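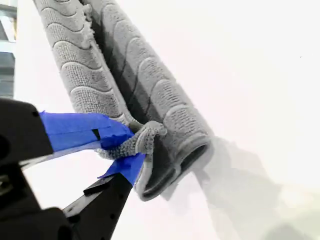
Dondwood Household Words is a word list for listings, labels and care tags. 2,318 entries, one per line, tab separated. Started as a cleanup of the old Prunavdale shop sheets, where the same fabric went by four names depending on who typed it. Texture words were the worst. Take a gray terry towel with raised wavy bands across it — the sheets would call that ribbed, scalloped, quilted or just "nice". We keep all but the last one, as seperate entries, with a pointer to the main term.

What's in it

terms.tsv — term, main term, room, note
dropped.tsv — 400 entries we threw out, mostly duplicates and shop codes
colors.tsv — 200 color words, gray and grey merged under gray

Sources

Prunavdale sheets, plus the Calimen catalog index (bed, bath, kitchen only). Ertürk list added in December, bath and table linen. No prices, no customer data.

Known problems

Kitchen is thin. Notes column blank for most of the Calimen rows.
"Throw" is still under both blanket and cushion, pick one.
Some plurals got thru. Sorting is plain ASCII so Ertürk codes land in odd spots.

Use

Open as UTF-8. Excel will mangle it if you double click, import it instead. First 2,000 rows are checked by hand, the rest only spell checked — check status before you print anything.

Fixes: send the line number and the new wording, one per line.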